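Imprimir | Enviar por correo electrónico
Compartido 17 veces | 2 comentarios

Pinza Muria para brazo de sobremesa
Guía de puesta en marcha, sección 7: Manipulación de objetos planos y blandos

Esta sección se aplica a la pinza Muria de dos dedos con almohadillas planas, montada en un brazo Jokmont y controlada desde el programa Yupanqui. Antes de empezar deben estar terminados el montaje mecánico y la calibración de apertura. Si la pinza se ha desmontado después de calibrarla, repita la calibración.

7.1 Preparación del puesto

1. Coloque el objeto de destino (tostadora, bandeja o soporte) dentro del alcance del brazo. Compruebe que no se desplaza al empujarlo con un dedo.

2. Mantenga desenchufado cualquier electrodoméstico durante toda la programación. Los ejercicios de esta sección se hacen sin corriente en la tostadora.

3. Limpie las almohadillas con un paño seco. No use disolventes ni alcohol sobre las piezas de plástico.

4. Revise los tornillos de los dos dedos. Apriételos a mano con la llave suministrada, sin forzar. Un tornillo pasado de rosca obliga a cambiar el dedo completo.

5. En Yupanqui, abra Herramienta > Muria y seleccione el perfil «Blando». El perfil «Rígido» viene activado de fábrica y aplasta el pan.

Nota: el perfil elegido no se guarda al apagar el controlador. Vuelva a seleccionarlo en cada sesión o márquelo como predeterminado en Ajustes > Arranque.

7.2 Agarre de la rebanada

1. Deje la rebanada en el soporte de carga, con un borde libre hacia la pinza.

2. Lleve la pinza a la posición de aproximación en modo manual. Los dedos deben quedar abiertos, uno a cada lado del pan.

3. Cierre en pasos cortos con la tecla de flecha hasta que las dos almohadillas toquen el pan. Deténgase en cuanto deje de moverse al levantar ligeramente el brazo.

4. Pulse Guardar agarre. El programa registra la apertura y la aplica en las repeticiones siguientes.

5. Levante el brazo y espere 2 segundos. Si la rebanada gira o cae, abra la pinza, recoja el pan y repita desde el paso 2 con un punto de agarre más cercano al centro.

Precaución: retire las manos de la zona de trabajo antes de cerrar la pinza. El perfil «Blando» reduce la fuerza, pero no evita un pellizco.

7.3 Posicionamiento sobre la ranura

La alineación se hace siempre con el pan por encima de la tostadora, sin tocarla. En modelos de dos ranuras, programe primero una sola y no pase a la segunda hasta que la primera funcione sin correcciones.

1. Desplace el brazo hasta situar el pan sobre la ranura elegida, con su lado largo paralelo a ella.

2. Ajuste el giro de la muñeca. Para comprobarlo, mire el conjunto desde arriba: el canto de la rebanada y la abertura deben seguir la misma dirección.

3. Corrija la posición lateral hasta centrar el pan en la abertura. Las rebanadas de contorno irregular se centran por su parte más gruesa.

4. Guarde el punto con el nombre ENTRADA_1.

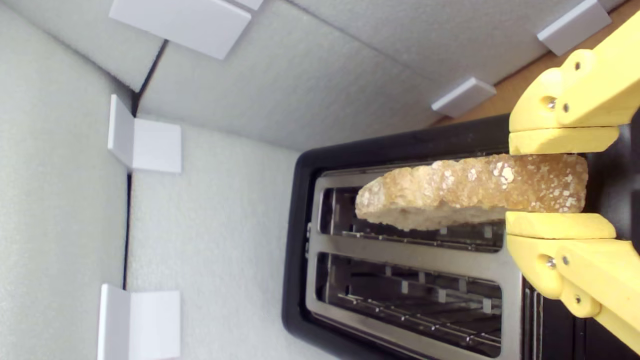

7.4 Descenso y suelta

1. Seleccione la velocidad «Lenta». No modifique este valor durante las primeras pruebas.

2. Baje el brazo en vertical desde ENTRADA_1. Si el pan roza el borde metálico, deténgase, suba y corrija el punto. No intente meterlo empujando.

3. Detenga el descenso antes de que los dedos lleguen a la placa superior. Guarde el punto como SUELTA_1.

4. Abra la pinza lo justo para liberar el pan. Una apertura completa puede hacer que un dedo golpee la tostadora.

5. Suba en vertical hasta ENTRADA_1 y solo entonces mueva el brazo hacia un lado.

Precaución: no introduzca los dedos de la pinza en las ranuras. Las guías interiores se doblan con facilidad y las almohadillas no están pensadas para superficies calientes.

7.5 Problemas frecuentes

La rebanada se rompe al cerrar: compruebe el perfil activo. El pan muy fresco o cortado fino da peor resultado; para las pruebas conviene pan del día anterior.

El pan se inclina al levantarlo: el agarre está demasiado cerca del borde. Repita 7.2.

Aparece el aviso «Apertura fuera de margen»: hay migas en la articulación. Apague el controlador, límpiela con un pincel seco y recalibre.

7.6 Mantenimiento

Limpie las migas al final de cada sesión. Sustituya las almohadillas cada 3000 ciclos, o antes si presentan grietas. El contador está en Herramienta > Estado y debe ponerse a cero a mano después del cambio.

Los recambios se piden con la referencia grabada en la base de la pinza.

Revisión del documento: 2026-04-19

Imprimir esta sección | Enviar por correo electrónico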